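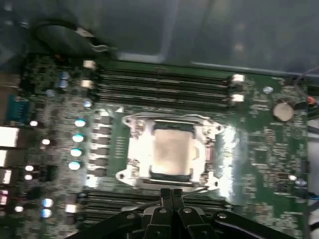
According to Natanael Fagundes, a collection in which every attempt goes smoothly will teach a learning system very little about getting out of trouble, and unsuccessful attempts should therefore be kept and marked as such. Our own written procedure at Trendimden says the opposite. It instructs operators to delete any attempt in which the part is dropped, the arm is stopped by hand or the fingers touch the board in the wrong place.

We are collecting examples of small assembly and removal tasks inside desktop computers and server machines. An operator guides the arm through each attempt, and the movements of the arm are stored together with the pictures from 2 cameras, one at the wrist and one fixed beside the platform. The first collection, which we call Stular, is planned to hold up to 1000 attempts. We have completed 31 and would prefer to settle the matter before going further. 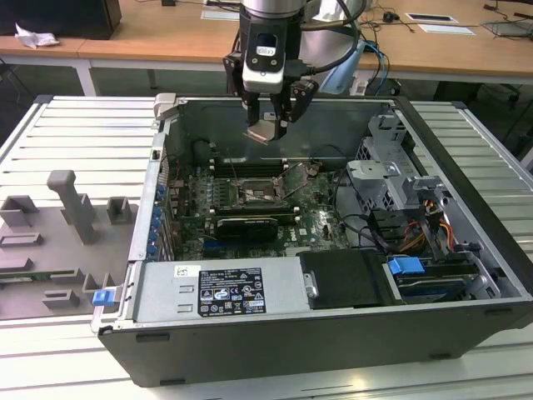

Our difficulty lies mainly in deciding what counts as an unsuccessful attempt. Some cases are plain. Others depend on which camera one consults, and the two operators who review the recordings do not always agree. With the small copper-coloured part between the fingers and the arm still at the top edge of the case, the fixed camera gives a good account of the grip, but it says much less about how the fingers will stand in relation to the socket once they are lower. The wrist camera is the better judge there, although its pictures are often slightly blurred while the arm is moving. One reviewer has been marking blurred attempts as failed. The other has not.

We would be grateful for advice on the following points. Should unsuccessful attempts be kept at all? If they are kept, should they be stored with the others or apart? And is blur in the wrist pictures a sufficient ground for rejecting an attempt?

Posted by Trendimden Assembly Group
2019-07-18

Paulauskas Technical Training

Our practice is to keep everything and to delete nothing at the time of recording. Deletion is a decision that cannot be reversed, and the operator who has just dropped a part is poorly placed to judge its value. We recommend that each attempt be given one of 3 marks:

Completed - the task was finished without a second try.
Recovered - something went wrong and the operator put it right within the same recording.
Abandoned - the recording was stopped before the task was finished.

The second group is the one that Mr Fagundes presumably has in mind, and we agree with him to that extent. A recording in which the grip slips and is then corrected shows the system what to do from an awkward position. Abandoned attempts are another matter. If the method of training simply copies what the operator did, they should be left out, as the system will copy the mistake as readily as anything else. They remain useful for teaching a separate check that recognises when a task has gone wrong, and they should be stored where a training run will not pick them up by accident. A mark in the record is enough for this purpose, provided that the training program does read the mark. Ours did not for some weeks in July of last year, and the work had to be repeated.

On blur, we would advise against rejection. The finished system will see the same blur whenever its own wrist moves. The marks should describe the outcome of the task, and picture quality belongs in a separate column. The exception is a recording in which pictures are missing altogether or no longer match the stored movements in time. Such a recording should be withdrawn whatever its outcome.

As to the two reviewers, it would be advisable to have both of them mark the same recordings independently, to compare the results, and to write down a rule for each disagreement. This should be done with the attempts already in hand. Where the rule cannot be written in one sentence, the mark is probably too fine.

dradamix_user

Keep them. Storage is cheap. We use Dradamix for the marking and it allows a failed attempt to be cut at the point where things go wrong, so the good first half may still be used. I do not know whether this is correct practice but it has caused us no trouble.

Trendimden Assembly Group

We thank both contributors. The instruction to delete has been suspended, and the reviewers will begin the comparison with the completed attempts. We should be glad to hear further views on cutting a recording at the point of failure, in particular on who is to choose that point - the operator or the reviewer.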